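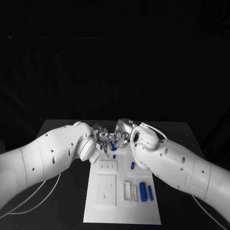 *Both hands at the far end of the board, with a blue piece between them.*

The spring program on the Vivine bench entered its second phase in April. This post records how the demonstrations are being collected and which practices have been adopted for the remainder of the work.

All demonstrations are given by remote control. The operator moves both arms at once, and the system stores joint positions, hand commands, and video for each attempt. The target is 4000 accepted demonstrations of the peg and fixture task. The count at the close of the month stood at 3831. A further 648 attempts were set aside on review, most of them for long pauses in the middle of a movement.

## Revised operator practice

The first 2000 demonstrations were gathered under the Borkutden guidelines, which allowed each operator to choose the order of the pieces. The resulting data was varied, but it proved difficult to compare one operator with another. The order is now assigned before each attempt by the Abdella scheduler, and it is changed often enough that no single sequence dominates.

Operators are also asked to observe the following:

- Approach each piece at a steady pace and close the fingers only after the hand has stopped.
- Keep the idle arm over its own side of the board.
- If a piece is dropped, continue and recover it. Do not restart.

The last point was debated at length. My position is that a recovery is among the most useful things an operator can show, and such attempts are retained under a separate label.

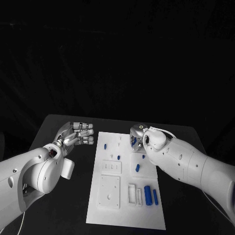
*A small blue peg in the right gripper, above the square plate.*

Small pegs remain the slowest part of the task. Operators receive no sense of touch through the controls and must judge the grip by sight alone. A second viewing angle has been requested for the operator station.

Training on the accepted set will be carried out with the Catell software. Results will be posted when the held-out layouts have been tested. Until then, the board layout and the control settings will remain fixed.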